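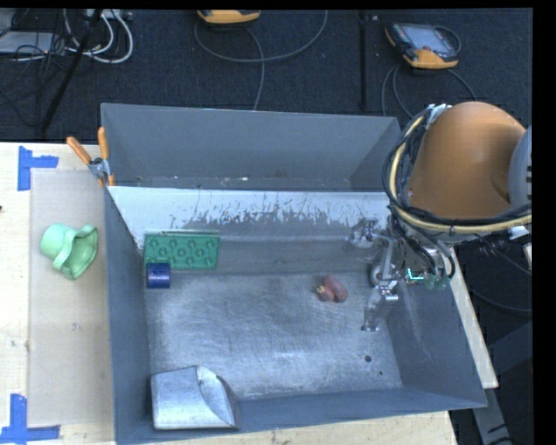

Two-compartment metal bin on tabletop, showing wear to the divider.

MAVEVER HOUSEHOLD GOODS EXCHANGE
Minutes of the April General Meeting

Held in the upper room, Fallitz Hall. The meeting was called to order at 7:05 p.m. with Auður Arnardóttir in the chair. Minutes were taken by Aldo Bellini. A quorum of 32 members was present. Apologies were received from four members and are noted in the attendance book.

1. Minutes of the previous meeting
The minutes of the March meeting were approved with one correction. Under item 6, "Fabbri Street entrance" should read "Fabbri Street loading door." The correction was initialed by the chair.

2. Matters arising
2.1 The replacement lock for the side gate has been fitted. Keys are held at the front desk and must be signed out.
2.2 The letter to the city concerning the loading zone was sent. No reply has been received. The secretary was asked to write again before the next meeting, with a copy to the ward office.
2.3 The question of a second evening opening was deferred in March and is taken under item 5 below.

3. Membership
Membership stands at 538, including household memberships, which are counted once. The secretary reported that 156 members had not yet returned the renewal form. After discussion it was agreed that borrowing rights would continue until the end of May and lapse after that date for any member who has not renewed. One member asked that the reminder be sent by mail as well as by e-mail. Agreed.

4. Finance
4.1 The accounts to the end of March were circulated before the meeting and accepted as presented.
4.2 The chair presented a request for $2000 from the reserve for repairs to the storeroom floor, where boards along the north wall have softened. Two members asked whether the landlord was liable under the lease. The secretary read clause 9 aloud. It places the floor coverings with the tenant and is silent on the boards themselves.
4.3 Moved and seconded that the sum be set aside, and that no work be ordered until the landlord has answered in writing. Carried, with one member opposed. The member asked that the objection be recorded as relating to the size of the reserve and to no other matter.

5. Opening hours
The proposal was for a second evening opening, from 5:30 p.m. to 8:00 p.m., through the summer. Members spoke in favor, noting that those who work during the day have only one chance each week to return large items. Others were concerned about staffing the desk. An amendment limiting the trial to June and July was accepted by the mover. The motion as amended was carried.

6. Catalog system
6.1 The chair reported on the trial of Skanduvel, the lending software adopted on a temporary basis in the winter. Loans and returns are now entered at the desk without difficulty. The waiting list feature has given trouble – on several occasions a member was told that an item was free when it had already been promised to another.
6.2 The supplier has been informed and has offered a corrected version. It was agreed to extend the trial to the end of June and to keep the paper waiting list until then.

7. Late returns
There was a long discussion of the late fee. A motion to abolish the fee was moved and seconded and was lost. A second motion, to allow a grace period of three days before any fee is charged, was carried. The chair reminded members that canning equipment, folding tables and carpet cleaners are in heavy demand from May onward and may not be renewed by telephone.

8. Other business
8.1 A member asked whether sewing machines could be lent without the carrying case. Referred to the desk rota for a recommendation.
8.2 The notice board in the hallway will be cleared at the end of each month. Notices without a date will be removed.
8.3 A vote of thanks was recorded to the Fallitz Hall office for use of the room – the usual charge was waived for this meeting.

9. Next meeting
The next general meeting will be held in May in the same room, at 7:00 p.m. Items for the agenda should reach the secretary in writing one week in advance.

The meeting was adjourned at 8:50 p.m.

Recorded by Aldo Bellini, Secretary
Draft – subject to approval at the May meeting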